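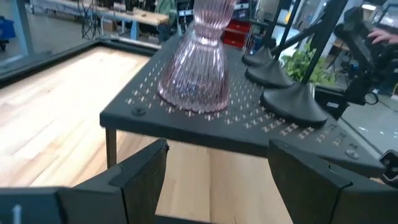

*Pink ribbed glass vase on the black perforated platform, wooden tabletop underneath.*

# Iselero Glassware Notes

Reference notes for the vase and stand items in the Iselero tabletop collection. The collection covers 167 household objects; this file covers the glass vases and the surfaces they are placed on. Bowls, mugs and lidded jars are in the Cronin notes.

Last revised 21 February 2025.

## Contents

| File | Holds |
|---|---|
| `items.csv` | one row per object |
| `surfaces.csv` | stands, trays and tabletops |
| `placements.csv` | object, surface, position, orientation |
| `terms.md` | vocabulary for shapes and finishes |

All files are UTF-8, comma-separated, with a header row. Empty fields mean "not recorded." Do not fill them with zeros.

## Item fields

- `item_id` — short code, lowercase, never reused
- `material` — glass, ceramic, metal, wood, plastic, mixed
- `color` — plain color word, no trade shades
- `clarity` — clear, translucent, opaque
- `surface` — smooth, ribbed, frosted, cut
- `profile` — outline from base to rim, in order
- `height_cm` — measured at the tallest point
- `note` — free text, 15 words at most

`profile` is read from the bottom up. The pink vase has `flare > waist > flare`: a wide bell-shaped lower body, a narrow waist, then a second widening toward the top. Its other values are `glass`, `pink`, `translucent` and `ribbed`. The ribs run vertically. Where ribs spiral or run around the body, say so in `note`.

Record the color of the glass itself. Translucent pieces pick up tints from whatever is behind or under them, and the pink vase shows bluish-purple reflections through the base. Those don't go in `color`. Earlier rows with two color words were checked against the objects and reduced to one.

## Surfaces

The black platform is entered as `flat panel, gridded top`. It stands above the wooden tabletop, with a thin black metal leg under the front-left corner. Small fittings near the panel edges are ignored in the placement records.

Position on a surface is given as one of 8 zones, numbered clockwise from the front left. An object at the middle is recorded as `center` and has no zone number. Objects placed directly on the tabletop use `table` and leave `zone` empty.

## Handling

1. Lift vases by the lower body. The waist is the thinnest section on most of the `flare > waist > flare` pieces.
2. Set the base down flat. On the gridded top, check that it doesn't rock before letting go.
3. Clean with a dry lint-free cloth. Fingerprints on ribbed glass need a soft brush along the ribs.
4. Store upright in the Sonden boxes, one piece per cell, with the divider in place.

Chipped pieces are retired and keep their `item_id`, with `retired` at the start of `note`.

## Known issues

- `height_cm` is missing for 8 vases. The values in the July release were taken with the old ruler and have been removed.
- `ribbed` and `cut` were used interchangeably in early rows. Most have been corrected — the remaining ones are marked `check` in `note`.
- Stem vases from the Novel set have no `profile` entry yet.

## Changes

- Split surfaces into their own file.
- Added `clarity`; removed `see_through`.
- Renamed `shape` to `profile`. Scripts that read the old column name need updating.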